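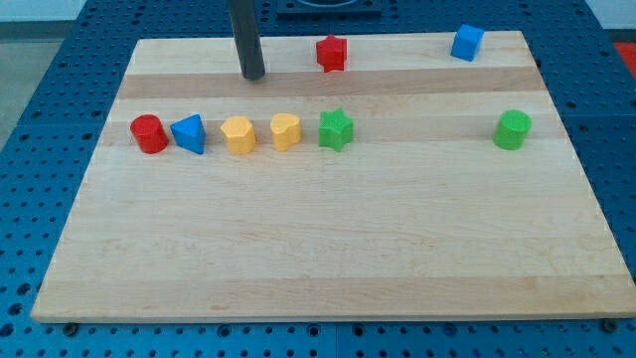

Pushing things around is the best first job you can give a robot arm, and the Skallberg tabletop pushing kit is the nicest way into it I have tried so far. You get a plain round rod that takes the place of the gripper, a set of plastic shapes and a software package that lets you steer the arm with a gamepad. With one stick and no fingers to worry about, you can be doing something fun within an evening. Before you touch anything, lay the shapes out the way I like to start: a loose row across the middle of the board, a couple more at the back (the red star and the blue cube in my case), and the whole near half left clear so you have room to work. The rod begins at the back as well, a little to the left of the red star.

What you need

The kit, an arm it will bolt to, a table the arm can be fixed to firmly, and a flat board. The kit doesn't include a board. Mine is light wood and sits on top of a blue table with a grid of holes in it, and I love those holes, you can put a bolt anywhere! The kit cost me 74 pounds from Custness, shapes included, and arrived well packed.

Step 1: Fix the board

Put the board where the arm can reach all four corners without stretching. Drive the arm slowly round the edges by hand before you settle on a spot. I had mine too far away on the first go and the arm ran out of reach just as things were getting interesting.

A board that creeps will drive you mad, so fit bolts in the table close against its near edge, one towards each corner. Push hard on the board with your palm. If it slides, move the bolts in a hole and try again.

Step 2: Fit the rod

Take the gripper off, put its screws somewhere safe and offer up the adaptor plate. There are four screws. Do them up finger tight first, in opposite pairs, then go round again with the key. The rod slides into the collar and is held by a single grub screw. Leave that one loose for now.

Step 3: Set the height

Lower the arm until the flange is at its working height, slide a piece of thin card under the rod and let the tip rest on it. Tighten the grub screw and pull the card out. That gives you a small gap. Too low and the tip scrapes, too high and it starts to ride up the side of a shape and knock it over.

Murali Amin, who lent me his bench while mine was being painted, uses two bits of card. I've tried both and one is better with this set, but if your board has any bow in it, go with Murali.

Step 4: Tell the software where the board is

Open the setup page and choose "New surface". It asks you to drive the tip to each corner in turn and press the green button. Go clockwise from the near left. The manual says you can start anywhere, but I got a mirrored board when I did that, and up was down for a good ten minutes (very funny, for a bit).

Once it is saved, the software won't let the rod leave the board or change height. This is the best bit of the whole package. You can be as clumsy as you like.

Step 5: First pushes

Start with a cylinder. It looks the same from every side, so you only have to think about where it is going. Aim the rod at the middle, push slowly, and when it begins to slip off to one side, stop, back away and come in again from the other side of the line. Short pushes! Everybody does long ones to begin with.

Then try the cube, which is happy if you push the centre of a flat side and turns if you don't. The triangle is much the same but turns sooner. Leave the stars and the heart until last. The rod can settle into the dip between two points of a star, and then you can steer it lovely and straight, but getting into the dip takes practice.

Some games to try

Bring both stars together in the near half. Pair the shapes by colour. Put the red and green cylinders side by side without touching anything else, which is harder than it sounds if they start at opposite ends of a crowded row.

Hoi-yan Wan wrote in to suggest making a straight line along the near edge, against the clock. My best is 424 seconds and I'm sure you can beat it.

Small grumbles

The stick feels jumpy until you turn the speed down to 14 on the settings page. The printed manual is short, and the grub screw key is tiny, so tape it to the arm's base. I would also have liked a second rod in the box.

If the arm stops with a "surface lost" message, repeat Step 4. You don't need to take the rod off.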